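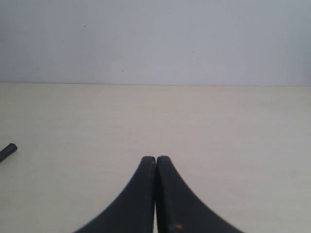 Tatano worktop, pale finish, with plain rear panel in bluish gray.

Tatano Worktop with Rear Panel

The Tatano is a fixed-height work surface for assembly, inspection, sorting and general bench duty. It is supplied as a top, a rear panel, a leg set and a hardware pack. The top is plain, with no printed grid, inset rule or factory-drilled holes. The panel is also plain and carries no rail or slots.

Dimensions
Length of top: 2,336 mm
Depth of top: 600 mm
Height from floor to upper edge of panel: 1,251 mm
Permitted deviation from flat, full length: up to 2 mm

Dimensions are for the assembled unit with leveling feet fully retracted. Allow extra clearance at the rear if cables are to run behind the panel.

Surface
The standard top is pale with a low-gloss finish. Small dark parts are easy to find against it, and pencil marks show clearly. The finish is intended for dry work and occasional wiping with a damp cloth and mild detergent. Do not use abrasive pads, acetone or chlorinated cleaners. Hot tools must be placed on a stand. Cutting directly on the surface will mark it, and cut marks are not covered by the warranty.

Rear panel
The panel stands upright along the rear edge of the top and is fastened from behind. No fasteners are visible from the operator side. Its color is a muted bluish gray, selected to give an even background under overhead lighting and to limit glare. The panel is not load-bearing. Shelves, monitor arms and tool holders should be mounted on the Stubbs upright kit, which bolts to the leg set and leaves the panel free of any load.

Assembly
Two people are required to turn the unit over once the legs are on.

1. Lay the top face down on a clean blanket or on the shipping foam.
2. Fit the leg set and tighten the bolts by hand.
3. Turn the unit upright and move it to its final position.
4. Level with the adjustable feet, checking along the length and then across the depth.
5. Tighten all leg bolts.
6. Fasten the rear panel, starting with the center bracket.

If the panel is fitted before leveling, a gap may appear where it meets the top. Loosen the brackets, level the unit again and refasten.

Joining units
Units may be placed end to end with the Allis joining plate, ordered separately. The plate sits under the top and does not interrupt the work surface. Panels butt together without a cover strip. Tops from different production runs can vary slightly in shade, so units meant to stand in one row should be ordered together.

Replacement parts
Tops, panels, feet and hardware packs are available individually. Quote the code on the underside of the top when ordering. Tops delivered before the January revision use the earlier bracket pattern and need the adapter set.

Shipping
The top and panel ship flat in one carton, legs and hardware in a second. Inspect both cartons before signing and report damage to the carrier on delivery.

Technical questions: Bohdana Fedoruk, Wikum product support
Data sheet revised 21/06/2018

Filed under: Workbenches & Tops

© Wikum. All rights reserved. | Contact | Back to top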